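Desk Cleaning Tips, and Which Ones to Skip

Every few months somebody sends me a list of ways to clean a desk, and every list has the same things on it. White vinegar. Baking soda. A lemon, for some reason. I've tried most of them on my own work table and on the desks of relatives who couldn't stop me, and I'd say half were a waste of an afternoon. What follows is what I still do, along with a few things I gave up.

Start with a dry cloth

Most desks are dusty before they are dirty. If you spray first you make a gray paste and then spend ten minutes chasing it into the corners. Take everything off, wipe once with a dry microfiber cloth, shake the cloth outside, wipe again. A lot of the time you can stop there.

Old T-shirts are fine too, whatever the cloth companies say. Cut off the seams and any printed part. The printing can scratch, and it doesn't pick up anything.

Dish soap does most of the work

A few drops in a bowl of warm water, a cloth wrung out until it no longer drips, then a second cloth with plain water, then dry. I have bought three different "workspace sprays" over the years. The one I remember best was from Bumex, smelled like a hotel lobby and left streaks you could see from the door. It may be that I used too much. The label said to use "as needed," and I needed a clean desk.

Pale tops are the ones that show streaks worst when light comes in from the side. If yours streaks, the soap is probably still on it. Go over it again with plain water before you buy anything.

Vinegar, again

I am not against vinegar. It's good on kettles. On a desk it does nothing soap doesn't do, it can etch marble and other limestone, and it isn't kind to some wood finishes. People like it because it smells as though something serious is going on. Same with lemon.

Baking soda I'd keep for dried-on marks on hard plastic, made into a paste and rubbed with a fingertip, gently. It is an abrasive. On a glossy surface you can end up trading a coffee ring for a dull patch the size of a coffee ring.

Ink and marker

Rubbing alcohol takes ballpoint off most laminate tops. Put it on a cotton swab and don't pour it on. Try it under the back edge first, and keep it away from shellac or lacquer, which it will soften.

Hairspray used to be the answer to ink, and you still see it recommended. Old hairsprays had a lot of alcohol in them. Plenty of newer ones have less, so you get a sticky desk with ink on it. The magic sponges do work, I'll give them that, but they work by sanding. Once in a while, on a matte top, fine.

The things you touch all day

Mice, keyboards and phones get far grubbier than the desk does, and the tip lists tend to skip them in favor of another use for a lemon. Unplug or switch off first. Use a barely damp cloth with a little alcohol on it, and a wooden toothpick for the line where two pieces of plastic meet. The feet on the bottom of a mouse collect a ring of packed lint, and if yours has started to drag, scrape that off before you go shopping for a new one. On the sensor, use a dry swab and nothing else.
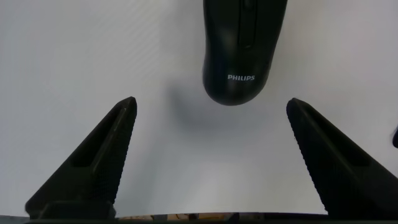 Rhona Yule wrote in to say that the toothpick is bad advice, that the tips break off in the gap and stay there, and that she has used the corner of an old plastic gift card for years without leaving a mark. She also thinks alcohol on rubber grips turns them tacky sooner. I can't prove her wrong on the grips. I've switched to soap and water on anything rubbery, and I did try the card, which is too thick for my keyboard but good for the edge of a desk drawer.

Canned air is oversold

It moves crumbs from under one key to under another. Turn the keyboard upside down over the trash and tap it. Then use a soft paintbrush, an inch wide or smaller. If you do use the can, hold it upright, or it will spit cold liquid.

I was also talked into a cleaning putty called Fusik, the kind you press into the keys and peel away. It picked up crumbs nicely the first time. By the third it was leaving bits of itself behind, and it was hard to love after that.

Cables

Hook-and-loop strips, the cheap kind that come on a roll. I got 100 of the precut ones and will be leaving them to somebody in my will. Skip zip ties unless you enjoy cutting zip ties off. The adhesive clips that go under the edge hold well enough if you wipe the spot with alcohol and let it dry, though mine drop off every summer.

Binder clips as cable holders – the one everybody passes around – only work if your desk has an edge thin enough to clip. Mine doesn't. Check before you buy a box.

Desk mats

A mat is worth having if you write by hand or your mouse skips on a shiny top. It won't keep the desk clean, it only hides what's under it. Lift it once a month. I found 60 cents, a stamp and a ring of something brown. Leather-look mats can also stick to a varnished top in hot weather, so don't leave one sitting in a sunny window from May on.

How often

I've seen schedules that have you disinfecting a home desk every day. Unless someone in the house is sick, I don't see the point. I do the dry wipe when I notice dust and the soap when I notice rings. The whole job takes me 20 minutes, most of it deciding where to put the papers, and for the papers I have no tips at all.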